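Support ticket: Residue on inner slope of metal bin, white flakes on contents
Product: Okwood metal bin, large, gray
Opened by: Jirayu Phromma
Opened: January 27, 2026
Status: Closed
Priority: Normal

Customer message

We bought 2 of the large gray bins through Skokberg in November. One is fine. The other has a whitish area on the slope inside, along the far side, and it is coming away in bits. I find white flakes on the things we keep in it. The bin stays on a wooden table and holds small mixed items. It has never been outdoors and we have never put food or liquid in it.

I wiped the slope with a damp cloth and the flakes came back the next day. I then used a plastic scraper, which took some of it off and left the rest with a rough edge. Is this paint? If it is paint, I don't want to keep scraping. If it is glue or something left over from shipping, I would like to know what takes it off.

There is also a small round hole in the floor of the bin. Is something missing from it, like a plug or a screw?

First reply from support

Thank you for the report. Please answer the following so we can sort out which finish you have:

1. Was there a film or a large label on the inside slope when the bin arrived?
2. What cleaners have been used, including anything used before the flaking began?
3. Do the flakes bend, or do they crumble between your fingers?
4. Are any of the other walls flaking?

Customer reply

1. Yes. There was a big paper sheet stuck on, with the care text on it. It tore when we pulled it off. I don't remember how much stayed behind.
2. Dish soap and water. Once, a spray called Clanimau that we had in the cupboard. I sprayed it on and left it for a few minutes before wiping.
3. They bend a little and then break. Some are slightly sticky on one side.
4. No. The left wall is smooth. The right one has a long pale scuff, but nothing comes off it when I rub.
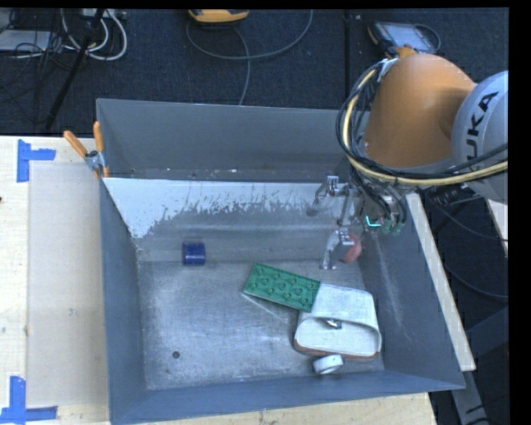

Attachment 1: bin from above with contents in, whitish area on the far inner slope.

I left everything where it was, so the green building plate, the white container, the small white roll and the blue cylinder are all in there. The hole I asked about is toward the lower left of the floor.

Second reply from support

Thank you, the picture helps. We have split this into three items.

Item A, whitish area. Based on your answers, we think this is backing paper and adhesive from the care sheet. The finish on this bin is not white at any layer, and flakes that are sticky on one side point to adhesive. We can't rule out damage to the finish underneath until the residue is off.

Item B, hole in the floor. This is a drain hole and is supposed to be open. No part is missing. If you keep very small items in the bin, you can cover it from below with tape.

Item C, marks on the floor and right wall. Scratches and cloudy patches on the bare metal floor are normal wear and are not covered. The same goes for the scuff if nothing is lifting.

Steps for Item A:

1. Empty the bin and brush out the loose flakes with a dry brush.
2. Lay a cloth soaked in warm water and dish soap on the slope. Leave it for 60 minutes. Wet it again if it starts to dry.
3. Lift the paper with a plastic scraper, working from the ragged lower edge upward.
4. Rub the sticky part with a little cooking oil on a paper towel, then wash with dish soap. Rinse and dry.
5. Repeat steps 2 to 4 if needed.

Please do not use steel wool, a metal blade or any more of the spray. Wash the contents separately, and check the inside of the open container, where flakes can collect.

Customer reply

Did steps 1 to 4 last night. Almost all of the paper is off. It came up in strips once it had soaked - the first time I tried, I only wiped it and moved on. There was still a tacky patch near the left end, so I went over that with oil again this morning.

The metal under it is darker than I expected and has some faint vertical lines. They don't catch a fingernail. Is that the finish or did I do that?

I shook out the white container and rinsed it. The building plate needed a toothbrush between the studs.

Third reply from support

Faint lines that don't catch a fingernail are on the surface only and don't need treatment. They may be from the scraper. The darker color is expected where the metal has been under paper.

If you want to even it out, use Noiphan metal cream on a soft cloth, in the direction of the lines. Test it on a small spot first. This is optional.

Customer reply

I'll leave it as it is. No new flakes after a full day with everything back in. Taped over the hole from underneath too. You can close this.

Internal note

Closed as adhesive residue, no replacement sent. Asked Skokberg whether the bins they still have in stock carry the paper care sheet. Reply template for inner slope residue updated with the soak time.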